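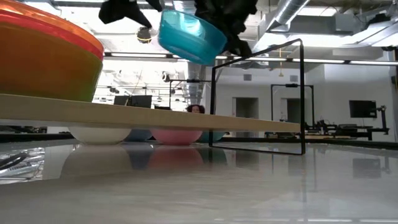

Fashion Show Production
Handout 4: Seating, running order and backstage timing
Instructor: Mahnaz Heydari
Revised July 5, 2021

Read before the session on line-ups. Bring the blank seating grid from Handout 3.

1. Seating

A seating plan is drawn from confirmed replies only. Invitations sent and seats available are separate figures and are kept on separate sheets. For a venue of 500 seats, mark the house seats first, then press, then buyers, then guests of the designer. Standing tickets are printed in a different color and carry no row number.

Press seats are assigned by publication. If an editor sends an assistant, the seat stays with the publication and the name on the card is changed at the door. Buyers from the same store sit together unless the store asks otherwise.

The front row on the photographers' side must keep bags and feet behind the runway line. Put this on the seat card. Ushers repeat it when the house lights go to half.

2. Running order

The running order lists looks, models and changes. A look is one complete outfit, including shoes and jewelry. In the Evinine case (November, see reader) there were 27 looks, and several models walked more than once. The order was first built by color and then rebuilt by change time, which moved the coats to the end.

Rules used in this course:
- No model has fewer than four looks between her exits.
- Boots and laced shoes are never given to a model with a quick change.
- The closing look is fitted last and hung apart from the others.

Each model has a rack, a dresser and a line-up card. The card shows a photo of the look from the fitting, the exit number and any note on how the garment is worn (collar up, belt tied at the back). Cards are taped to the rack at eye level.

3. Call times

Hair and makeup are called first, dressers after them. Ivley ran both calls together at its spring show - compare the two schedules in the reader and mark where the delay starts.

First looks go on after the rehearsal, once the runway cover is off. Line-up is called by exit number only.

4. Assignment

Work in groups of 2. Using the Zesetti look list, write a running order and a change sheet. State the shortest change and who dresses it. Hand in both sheets on paper, stapled, with the look list on top.

Reading for next time: Talebi show file, sections on music cues and the finale.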